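古罗马史夜读班：常见问题

没学过拉丁文，能报名吗？
当然能！课上用的全是中文译本，遇到绕不开的词（比如“保民官”“元老院”）会先讲清楚再往下读。想顺便认几个拉丁词的同学，讲义后面有词表，边读边记特别有意思。

今年读什么？
从罗马与迦太基的战争讲起，一直讲到公元235年塞维鲁王朝结束。图密善之后那几位皇帝我们会放慢速度，图拉真在公元106年吞并纳巴泰王国那一段单独占一个晚上，佩特拉的商路真的太好看了！

一共几次课？
共11次，每次2小时，中间休息一会儿。7月开课，地点在Inville阅览室二楼。
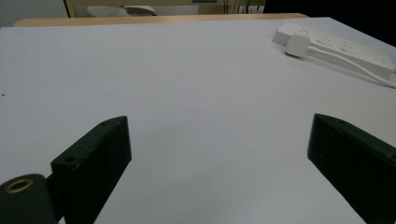
图片来源：Sernent图片库

需要提前买书吗？
先别急着买。讲义在Drosel网站上可以下载，每次课前更新。真想配一本通史，第一堂课会带几种译本来给大家翻翻，译名差别很大，挑顺眼的就好。

缺课怎么办？
有录音，登录Drosel就能听。地图课建议尽量到场，大家围着一张大地图找行省边界，常常吵到下课还不肯走。

可以只听一部分吗？
可以，共和国和帝国两部分能分开报。不过格拉古兄弟改革那一讲，两边的同学都欢迎来旁听。

读完之后还有活动吗？
有！Mfaume读书小组会接着读塔西佗的《编年史》，节奏慢，一晚上常常只读几页，老学员新学员都可以加入。

本页更新于2023年6月27日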